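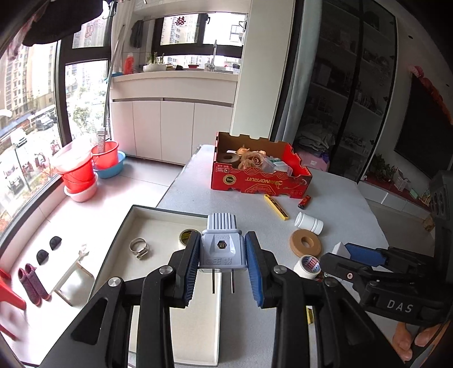

Speaker notes by the workshop coordinator, Karkeck Repair Evenings
Talk: "The small stuff: sorting a household odds-and-ends table"
Slot: 7 p.m., back room at Zenham

Opening

Good evening. Leave the picture up while people find seats.

Start with the table. A plug, a hose clamp, masking tape, a utility knife, a small battery. Most homes have a drawer with the same mix in it. Ask for a show of hands: who has bought a hose clamp in the past year and later found one at home?

Tonight is about getting that drawer onto a table and back into places where you can find things. Plan on one evening for one drawer. Don't start the garage.

Part one -- clear a surface

Use a table near a window if you have one. You will be reading small print and molded lettering, and daylight helps. Put down one shallow tray for the things you are working on. Everything else waits outside it.

Mention the white box with the raised edges. Sides matter because screws roll. A baking sheet does the same job.

Part two -- sort by what you do with it

Don't sort by size. I did that for years and ended up with a box of small things.

Electrical: plugs, adapters, fuses. Check the prongs and the casing. If it is cracked, it goes.
Plumbing: clamps, washers, thread tape.
Sticking and cutting: tape, glue, knives. Blades in before they go anywhere.
Batteries: their own container, never in with loose metal. Tape over the ends of the ones going to recycling.

Pass around the two sample tins here. Collect them before the break.

Part three -- the things that don't fit

Point to the red fruit box at the back: a wooden spool and artificial roses. Every drawer has its roses. Give them one box with a limit, and when it is full something leaves. Cardboard fruit boxes are good for this, and most produce stores will hand them over.

Buckets and basins: nest them. Stacked, they take up the floor space of one.

Numbers, if asked

The drawer we did at the Brera branch in August held nearly 1,001 pieces, mostly screws. We finished with 13 labeled jars.

Break, then practice

Tables of six. One mixed tub per table, one tray, labels from the Mühlbauer cabinet. Twenty minutes is too short, so let it run until the tubs are empty.

Remind them to cap the markers.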